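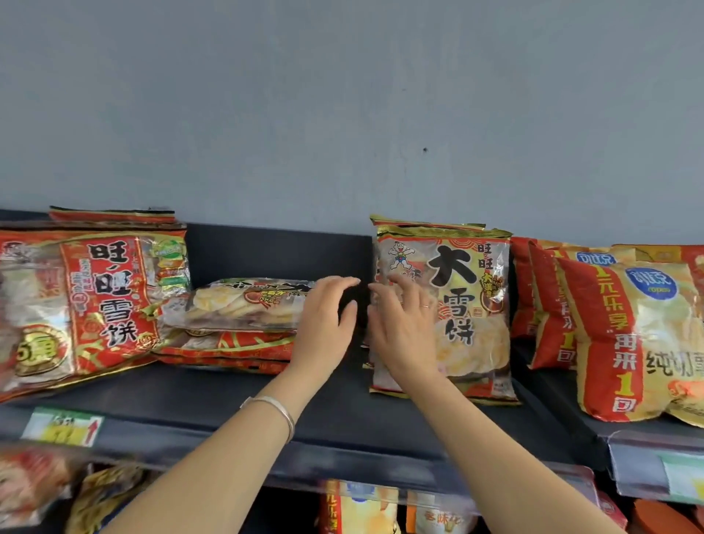 Roy Sedgwick's advice to anyone pricing a shelf-stocking robot was to ignore the arm and ask who straightens the bags after it leaves. He had sat through the Cetik sales pitch twice and still couldn't get an answer.

Library > Planning for Equipment > Chapter 2

2. What Are You Paying to Replace?

Snack shelves are a bad place to start a budget. Rice crackers and potato chips come in soft bags that lean, slide and end up lying flat on top of one another. A person sets one right with two bare hands and hardly looks. A vendor will quote you for a machine that does the same – then list the floor, lighting and packaging it needs first.

The Greenwood store in Wedisthorpe was offered a Wernus unit on a lease of 60 months. The quote assumed 30 bags an hour of tidying and 1112 hours of use a year. Where did those hours come from? The store had never timed the job. It had a rota, and the rota lumped shelf work in with sweeping.

Before you read any brochure, time the work as it is done now. Include the crushed bags and the ones put back in the wrong row. If the vendor's figures can't be set beside yours, leave the purchase out of this year's plan. A trial in July will cost less than a contract.

Related chapters
Lease or Buy?
Reading a Service Contract
Spare Parts and Downtime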